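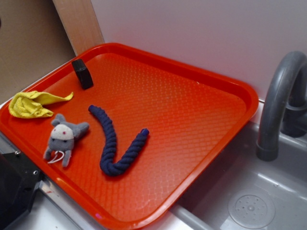

Keeping trays from turning into junk piles

I own way too many trays (blame my mother, she gives one every birthday) and for years they just collected keys, dead batteries and old receipts. My neighbor Bogdan Filip finally got me to sort them out last November, and I'm so glad he did!

First, wash them properly. Textured plastic holds on to grease like you wouldn't believe, so I use warm water, a squirt of dish soap and an old toothbrush, going in little circles. Sticky label glue comes off with cooking oil – leave it on for 4 minutes, wipe, then wash again.

Baking soda paste is great for tea stains, but go easy on anything shiny. I dulled a lovely one from the Porine shop that way and I'm still a bit sore about it.

Don't stack them damp! Stand them on edge in the dish rack overnight. I keep mine in a file holder inside the cupboard, so I can slide one out without the whole lot crashing down.

And if a tray slides around on the counter, cut a piece of rubber shelf liner and put it underneath. One roll has lasted me ages.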